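Wemidov Home Guides
Section 4: Oiling a light wooden table top
Last revised 6/14/23

Read this section before you open the tin. The leaflet that comes with Lokeck Table Oil makes the job sound shorter than it is, and the claims on the lid (good for 1,000 wipes, no sanding needed) should be taken with a pinch of salt.
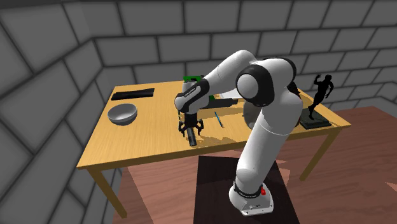 Raphaël Fleury
Technical editor, furniture care

This section covers bare or previously oiled tops. It does not cover varnish or lacquer. If you don't know what you have, put a drop of water on a corner. A drop that sits there for 20 minutes without darkening the wood suggests a sealed surface, and oil will only smear on it.

Before you start

1. Clear the top and wipe it with a barely damp cloth. Leave it overnight. The leaflet says an hour, which may do in a warm, dry house. I have yet to work in one.

2. Try the oil on the underside first. "Clear" oils are rarely clear, and on pale wood the change in colour can be a shock. Let the patch dry fully before you judge it.

3. Find out which way the grain runs. On a yellow-tan top the darker streaks usually give it away, even when they are fine and wavy. All sanding and wiping follows them.

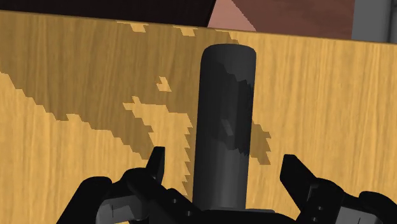

4. Sand by hand with a fine paper. Tostard sells a sponge block for this at three times the price of a sheet of paper. It is comfortable to hold, and that is as much as I can say for it.

5. Vacuum the dust, then go over the top with a dry cloth. Tack cloths are optional. Some leave a film of their own.

Applying the oil

6. Stir the tin. Do not shake it.

7. Pour a little on to a folded cotton cloth and spread it thinly. The label recommends 117 ml for a first coat on a dining table, a strangely exact figure given that no table size is mentioned. Use less and add more if the wood takes it.

8. Wait 15 to 20 minutes, then wipe off everything that hasn't soaked in. If the surface feels sticky the next day, too much was left on. Rub it down and start the coat again.

CAUTION: Oily rags can heat up and catch fire by themselves. Lay them flat outdoors to dry, or soak them in water, before they go in the bin. The leaflet gives this one line in small print. It deserves more.

9. Check the top with a low light from the side. Dull patches need a second coat, and so do end grain and the edge nearest the window.
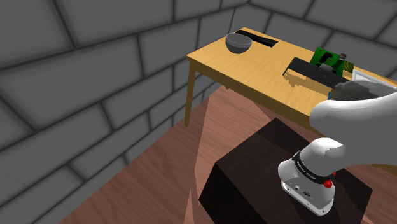 Drying and aftercare

Keep hot cups off the top for a week. "Ready to use tonight" means dry to the touch.

The Amrani refresher spray is sold for monthly use. A top in ordinary daily use can go far longer than that. One thin coat in October, before the heating goes on, is what I would do and all I would pay for.

NOTE: White rings often fade without treatment. Give them a few days before buying a ring remover.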